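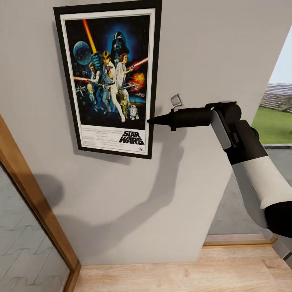

Hanging crews wait to hear what the arm leaves them

18 August 2025

DAYTON, Ohio — Hsu Interiors, which hangs framed art, signs and fixtures in hotels, clinics and stadium suites across the Midwest, says it will put a robot arm on live jobs in December. The company calls the machine a helper. The people who hang the pictures now are still waiting to hear what, exactly, it will help with.

The arm is built by Akik and steered by software called Clinus. Under the plan the company showed employees last week, it will find the marks on a wall, check the spacing and level of each piece, and later on take over drilling and setting the hooks. Installers would lift the frames, deal with anything the arm can't reach, and watch over it while it runs.

So far nearly all of its work has been done in simulation. Clinus builds rendered rooms, and a rendered version of the arm practices in them. One of the rooms has a framed Star Wars poster on a pale gray wall, a little white wall hook or bracket next to it, and an opening that looks out toward stadium bleachers. The arm reaches in from the right with a pointed tool, and the tip comes very close to the edge of the frame. Staff were shown several of these rooms on a screen in the warehouse, and the questions began before the presentation was over.

"The first thing I looked at was the wall, and it was a very nice wall," said Wing-sze Chou, a lead installer. "I haven't met that wall. Mine have three coats of paint over old wallpaper paste and somebody's anchor buried behind it."

Chou is one of five lead installers at the company. Their jobs are expected to change the most. Today a lead reads the floor plan, walks the rooms with the client, decides where things should go when the plan and the room disagree, and signs off at the end of the day. Under the new setup, the placement comes out of the software the night before. The lead can change it, but every change has to be entered on a tablet with a reason picked from a menu.

Several installers said the menu bothers them more than the arm does. The choices they were shown include "obstruction," "client request" and "wall condition." There is no choice for a picture that simply looks wrong where the plan puts it, something that comes up a lot in hallways and on stair landings. A manager told the meeting that a field for comments could be added. He did not say who would read the comments.

Hsu says it hung around 3,000 pieces last year and that too many had to be rehung after a client walk-through. It did not give a number for the rehangs or say what caused them. Asked whether bad marking was the usual reason, a spokesman said the company was "still looking at the data." Installers gave a different account. In their telling, most return trips happen when a client changes its mind, when furniture shows up in a size that wasn't on the drawings, or when a box of frames arrives with the wrong art in it. An arm that measures well won't fix any of those.

The company also expects the arm to spare workers some of the overhead drilling, and on that point it found more agreement. Drilling above the shoulder for a full shift is hard on the neck and arms, and the dust gets everywhere. Chou said she would be glad to give up the ceiling-height signs tomorrow. "If it does those, fine, take them," she said. "But the plan we saw has it starting on eye-level frames in rooms with easy access. That's the part of the day when we rest."

The reason for starting there is not hard to guess. Eye-level frames on open walls are the simplest thing to practice on, and they make up the bulk of what a hotel orders. They are also the work that new hires learn on. Hsu has always put trainees in the standard guest rooms for their first months before sending them out to the odd jobs, where a slip costs more. The plan doesn't say where they will learn once the arm has those rooms.

A separate firm, Lisis, was hired to review the change before the launch. Its report, which was given to staff in summary, runs through 103 simulated hangs and says the arm met its placement target in most of them. The summary does not list the ones it missed or explain what a miss looked like. A tip that stops a bit short of its mark costs a few seconds. A tip that goes a bit too far to one side goes into a frame, or into the glass, and on a job site that means a phone call to the client and an argument over who pays. The full report has not been handed out. Hsu says it contains details about the supplier that it agreed to keep private.

Nor does the summary spend much time on people. It gives the time saved per piece with the arm in position and ready to go. It leaves out the time needed to get the machine off the truck, into the freight elevator, down the hall, set up in the room and packed away again before the next one. Installers who saw the rollout plan said their own guess is that setup will eat most of the savings in small rooms. It's only a guess — but the company hasn't offered a figure to put against it.

Pay is the other open question. Leads earn an hourly premium for layout, the very task being moved to the software. Hsu says no one's rate will be cut this year. It has made no promise past that. It has also said it does not plan layoffs and would "let crew sizes settle naturally," a phrase that workers took to mean that people who leave won't be replaced. Crews now go out with a lead and at least one helper. The plan shows some jobs being done by a single operator and the arm, and says these would be limited to lighter pieces. It doesn't say how light.

There may be a good tool in all this. A machine that holds a level line down a long corridor, and doesn't get tired near the end of it, would be worth having, and more than one installer said so without being pushed. The trouble is that the company is asking its workers to reorganize their day around results that come from rendered rooms. Those rooms can be made as messy as anyone likes, with crooked studs, bad plaster and a bellhop coming through with a cart. Hsu could not say how many of them had been.

The first live test is set for 2 floors of a hotel near the airport, with a full crew standing by. Hsu says it will track placement, speed and damage. Chou has asked that it also track how often the crew has to step in, and who gets charged with the time when they do. She was told the request would be passed along to Akik.

Akik did not answer questions about the test by press time. Hsu said training for operators will open in the fall, on paid time, and that sign-up sheets would be posted in the warehouse. As of Monday the sheets were not up.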